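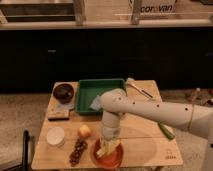 *Orange plate, green tray, wooden table.*

# Keeping a wooden kitchen table in good shape

A wooden table that gets used for cooking as well as eating takes more wear than a countertop. Most of the damage comes from standing water and from hot pans. Neither is hard to prevent, and small marks can usually be fixed in an evening.

## Every day

Wipe the table with a damp cloth, wrung out well, then go over it again with a dry one. Wipe along the grain. If there is a seam between boards, run the dry cloth along it last, as water sits there longest.

Use a drop of dish soap for grease. Skip the all-purpose sprays, which dull an oiled finish after a few months. Vinegar does the same thing, even diluted.

Wet things go on a tray. A plastic one with raised sides is best, and it should be big enough for washed vegetables, the sponge and whatever you are cutting next. Empty it when you finish. A tray with a wet underside leaves a worse mark than a wet plate does.
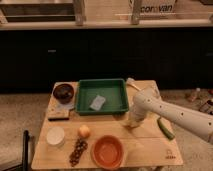

Sponges should be squeezed out and stood on edge at the end of the day. One that lies flat stays wet underneath and starts to smell by the second morning. Replace it when the corners go soft. Wooden spoons and spatulas also need air on all sides, so stand them in a jar with the handles down and don't put them away in a drawer until they are fully dry.

## White rings

A white ring is moisture in the finish. Leave it alone overnight first, because some of them go away without help. If it is still there:

1. Lay a dry cotton cloth over the ring.
2. Press with an iron on low, no steam, for a few seconds.
3. Lift and check. Repeat until the ring fades.

Kirsty Rowbotham wrote in to say she uses plain mayonnaise, left on for an hour and wiped off. I tried it on an old side table and it took out most of the ring. The iron was quicker.

Black rings are a different problem. The water has reached the wood, and you will have to sand.

## Stains from food

Beet, berry and turmeric stains come up with a paste of baking soda and water. Rub gently with a soft cloth, leave it for five minutes, wipe off. Test it underneath the table first – some woods darken. Tomato sauce rarely stains if you get to it the same day.

## Sanding and oiling

For an oiled table, do this once a year. I do mine in July, when the windows can stay open.

- Clean the table and let it dry for a full day.
- Sand lightly by hand with 279 or whatever fine paper your store carries. Graham Goodall at Birkett sells odd grits, and anything between 240 and 320 will do.
- Wipe off all the dust with a barely damp cloth.
- Put on a thin coat of oil, wait 60 minutes, and rub off everything that hasn't soaked in.
- Repeat the next day.

Don't use 600 grit on bare wood before oiling. It closes the surface and the oil sits on top. Save it for smoothing between coats of varnish.

Oily rags can catch fire by themselves. Spread them flat outdoors until they are stiff, then throw them out. Don't leave them bunched up in a bucket or a trash can.

If the table is varnished, leave out the oil. A worn patch in varnish has to be sanded back and recoated, and the new patch will show for a while.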